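6/26/24

Glue test, day 4. Back on the chair joints. Etus hide glue vs the Pruton white stuff, same oak offcuts as last time, same clamps. Shop at 58 percent humidity when I came in, door had been open all night again. Dehumidifier on, tank needs emptying before anyone leaves.

Etus set: 3 joints, all held at the first weight. One let go at the second, clean break right along the glue line, no wood fiber torn at all. Starved joint I think, I clamped it too hard. Marked it with a red X, don't throw it out, want to cut it open and look.

Pruton set: messier. Squeeze-out everywhere, should have taped. Held fine at both weights. Creep is the worry with this one, so 2 of them are hanging on the back rail with the load on. Please leave them alone. If one drops, write the time on the wall sheet.

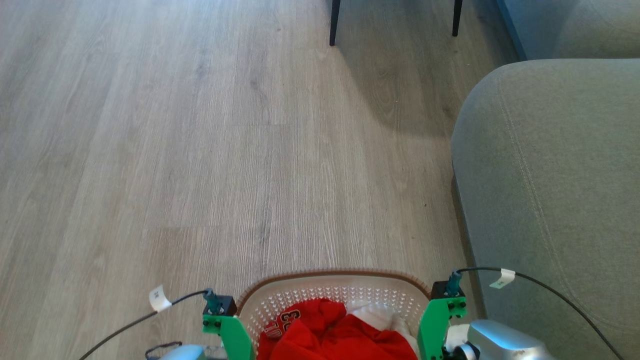 Reheating the Etus a second time makes it stringy. Smell changes too. Going by the February notes we had the pot too hot back then and blamed the glue, so those numbers are probaly junk. Will redo with the small pot and the good thermometer, not the one with the cracked dial.

Tenon fit matters more than I had it down for. The loose ones got shimmed with shavings and they look OK but I wouldn't sit on one. Recutting on the Zelness saw, fence is drifting a hair toward the back, check with the square before every batch. Blade is dull as well. New one on order from Kermani, no ship date yet.

Old glue in the sockets: warm vinegar on a rag, wait, scrape, do it again. Slow. Works on the hide glue, does nothing to the yellow stuff from the previous repair, that has to come out with a chisel. Went a bit deep on one socket. Filled with a plug, will redrill.

Tomorrow:
- cut open the red X joint
- tape before glue-up!!
- rags, we're out
- ask about the other clamps, teh long ones
- read creep marks on the back rail, pencil line to pencil line

Humidity down a little at close, didn't write the number. Pot washed. Left the fan on low.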